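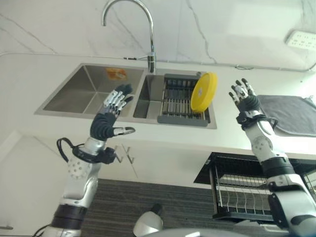 2026-06-20
By Precious Barredo

Sugeng Wibisono resigned from the Mastirholm regional assembly on the night of the water vote, and he has hardly spoken about it in public until now. He is a courteous man, slow to get to the point (he would say the same of me, I'm sure), and when we met he wanted to begin with sinks. "You take a kitchen like anybody's," he said, "a steel sink with two basins, one bigger than the other, a nice tall tap curving over it, and you don't think about who owns the water until somebody tries to sell it." He laughed at himself then, and asked whether I minded if he started from the beginning, and of course I didn't.

The beginning, for him, was October. The governing group brought a bill to the chamber that would have handed the running of the Rana reservoir to a company called Jumavov on a lease of 60 years. Members were given the papers in the evening and asked to vote the following morning, all 101 pages of them, with the maps bound in upside down. "I read until my eyes hurt," he told me. "I'm a party man, or I was, and I wanted very much to find that it was all right."

He couldn't. What troubled him was a clause near the back that let the company set the price of water in the hill districts without coming before the assembly again. He had grown up in Cindska, which is as far up the hills as the buses go, and he still has cousins there and an aunt who rings him about everything from potholes to hymn books. He took the clause to his whip and was told, quite kindly, that it would be tidied up later. "I have been in politics long enough to know about later," he said.

The sitting itself has been written about a good deal, and not always fairly. There was shouting from the gallery, the Speaker suspended business, and when members came back in, the doors were held shut while the vote was called. Sugeng says he doesn't believe there was any plot in it, only tired people who wanted to go home. Still, two of his colleagues were left standing in the corridor, and the bill passed by two votes.

"I could see them through the glass," he said, and he was quiet for quite a while. "One of them was knocking with her shoe. I had voted against by then, so I had done my part, you could say, but I sat there and I didn't get up and open the door. I think about that more than I think about the bill."

He wrote his letter of resignation that same night at home, by hand, and delivered it himself before breakfast. His wife corrected the spelling. The party asked him to hold it back until after the budget, and then asked him again, and he still sounds a little sorry to have disappointed them, which tells you something about the sort of man he is.

I asked whether he would stand again. There is a by-election coming in the hill seat, and his name has been mentioned by people in three different parties, one of which he says he had to look up. He poured us both more tea and talked for some time about his beans, and about the bus timetable, and about an old schoolteacher who taught him to argue, and I had begun to think he had forgotten the question.

"If they will put the lease back in front of the assembly, in daylight, with the doors open, I'm happy to stay with my beans," he said at last. "If they won't, then I suppose I shall need to find my good shoes."

Nominations for the Cindska seat have not yet opened. Jumavov was asked to comment on the pricing clause and said it would not discuss the terms of the lease.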